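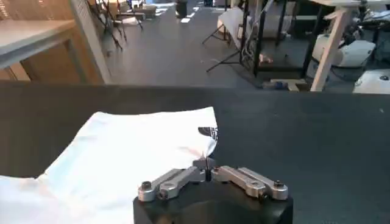
Fluseck Shirts: a small set of T-shirt folding sessions

Contents of this README

What is in the set
How the table is set up
The fold
Folder layout
Labels
Known problems
Changes
Contact

What is in the set

Fluseck Shirts covers one household job: taking a T-shirt that has been dropped on a table, spreading it out, and folding it into a rectangle. There are 60 sessions. Each session starts with one shirt on the table and ends when the shirt is folded or the attempt is given up. Trousers, towels and socks are not covered.

The shirts are ordinary adult T-shirts with short sleeves. Some are plain and some have a print on the chest or back. We bought 17 of them secondhand in Fletmont and washed them before use. They were not ironed. A shirt that has been through a few sessions picks up creases from the earlier folds, and we left those in.

How the table is set up

The work surface is matte black. White and pale shirts stand out well on it. Navy and black shirts do not, and the edges of those are hard to find, especially at the hem. The surface was wiped with a lint roller between shirts, though some lint remains in the later sessions.

Nothing is pinned or clipped down. The shirt may hang over the edge of the table at the start of a session. If it slides to the floor, the session is closed and labeled "dropped".

Lighting is the normal room lighting. We did not add lamps or block anything out, so white fabric can take on a bluish tint in the shadows.

The fold

All sessions aim for the same fold, which is the one Teemu Saarela wrote down in April:

1. Spread the shirt face down with the collar pointing away from you.
2. Bring the left side in to the middle of the collar. Lay the sleeve back so it points outward.
3. Do the same on the right.
4. Bring the hem up to the bottom of the collar.
5. Fold in half once more.

Shirts sometimes end up face up. The fold still works and the session is kept, with "face" set to "up".

Folder layout

sessions/ has one folder per session, numbered from 001.
shirts.csv has one row per shirt: id, size on the tag, main color, print (yes or no), and notes.
labels.csv has one row per session.
fold_sheet.txt is the fold above, with measurements for each size.

Labels

shirt_id: matches shirts.csv
start: crumpled, half_spread or flat
face: up or down
result: folded, loose, gave_up or dropped
step_reached: 0 to 5

"Folded" means the final rectangle has no sleeve or hem sticking out by more than 3 cm. "Loose" means all five steps were done but something sticks out further than that. Of the 60 sessions, 44 are marked folded.

The labels were done by Onni Valtonen and checked by Teemu. Where they disagreed, the stricter label was used.

Known problems

A print can be mistaken for a fold line when only a corner of it shows. This affects step_reached in a few sessions.

Two white shirts are nearly identical and their ids may be swapped in the early sessions. Both are size M. The note in shirts.csv says which rows to be careful with.

The "start" label is a judgment call. Half_spread in particular was used more freely at the beginning.

Changes

8 July 2023: fixed the size column in shirts.csv, added fold_sheet.txt, removed a duplicate row from labels.csv.

Contact

Questions and label corrections go to Onni Valtonen at Padeo. Please give the session number and the shirt id.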